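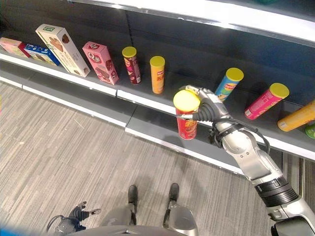

Red can at the front lip, gripper on it. Cable loop runs down along the arm.

Birby – shelf cell, notes and pictures

Quick page for whoever has Birby next. Put up between jobs so excuse the spelling. Birby is the two-legged unit on the Godus shelf cell, snack cans and boxes, nothing heavy. Full setup sheet is in the Borkus folder, these are just the bits people keep asking me about.

Shelf first. Leave the stock messy. Boxes leaning, cans on their sides, fine. If it's all lined up the grasp check passes on anything and you learn nothing. Keep the first can close to the front edge, start there, then work back.

Shelf pose is saved as 468. Do not overwrite 468! Save yours under a new number. The old one, 115, is from before the shelf got moved and will put the wrist too low.

Cable: look at the loop before every start. It needs slack at full reach but not so much it can catch the shelf edge. If you re-tie it, run the arm out and back 5 times at slow speed and watch it teh whole way. 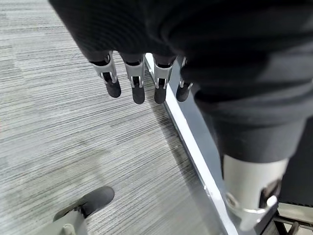 Fingers hanging down, black cover over the back of the hand. Metal knuckles, rubber tips.

Hand check is every 500 picks, or sooner if cans start slipping. Arm down, power off, then:

Wipe the rubber tips, damp cloth only. No solvent – it makes them shiny and then they don't hold.

Pins and linkages in the knuckles, look for grit and carpet fluff. Soft brush. No oil, it picks up more fluff.

Move each finger by hand. Should feel the same all the way through. If one is stiff write down which one and stop there, dont force it.

Cover goes back down to the knuckles but not over them. If the fabric gets into a joint it will chew a hole in it. Spare covers are in the Ocampo box, bottom drawer, we were down to the last two in July so order before you take one.

More pictures when I get to the ankle joints. Log sheet is still on the clipboard, please fill in the pick count.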